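Autographs and selfies at the Hidar stage door: is the new barrier fair?
Forum: Celebrity and Fan Culture > Fan Etiquette
24 replies, 2,039 views

pinkgin_tess wrote:
Went to see Coneo at the Hidar Theatre and there's now a barrier at the stage door with staff on it. You get a sticker, 8 people go through at a time, and there's no touching at all. No hugs, no arm around for photos. I queued in the cold for ages and got a signature and a nod. I understand why after what happened in May, but it felt like being punished for someone else's behaviour.

marlow_k wrote:
What happened in May was a bloke grabbing Rasa Sepp around the waist from behind and refusing to let go while his mate filmed it. She cancelled the next two stage doors. A nod sounds fine to me.

pinkgin_tess wrote:
I said I understand why. I'm asking whether everyone should lose out over one idiot.

Dunstan77 wrote:
It wasn't one. I go to a lot of these and there's always somebody who goes in for the hug without asking. Usually harmless, but the performer can't tell which is which when they've just walked out the door at 10:30 at night.

quietrow wrote:
Agree with Dunstan. I've asked for a hug twice in my life, got one yes and one no, and the no was perfectly polite. Asking costs nothing.

 I bring plastic to keep the program dry. 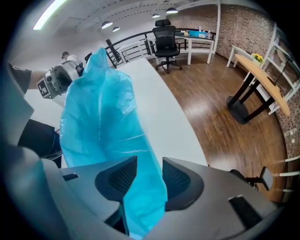
Light blue plastic, a bit crumpled.

Works for posters too if you roll them first. Don't hand the performer something soggy and expect them to sign it.

marlow_k wrote:
Good tip. Also bring your own marker.

BrassMonkey_Vic wrote:
Going to disagree with most of this. Meeting fans is part of the job, and Coneo built their following on being approachable. The Terkholm lets people mingle in the foyer and I haven't heard of any trouble there. If you put up a fence you're telling your fans you think they're dangerous.

Dunstan77 wrote:
Performing is the job. The stage door is a favour. And the Terkholm has security in that foyer, they just don't wear vests.

BrassMonkey_Vic wrote:
Fair enough on the security, I didn't know that. I still think no photos side by side is over the top.

pinkgin_tess wrote:
You can have a photo, they stand on their side of the barrier and you stand on yours. Mine came out alright.

quietrow wrote:
Has anyone been to Pärn since they changed the rules? I have a ticket for row 29 and want to know if it's worth waiting around after.

marlow_k wrote:
Went last month. Same sort of set-up, but they take names at the merch desk before the show. Get there early, the list was full by interval.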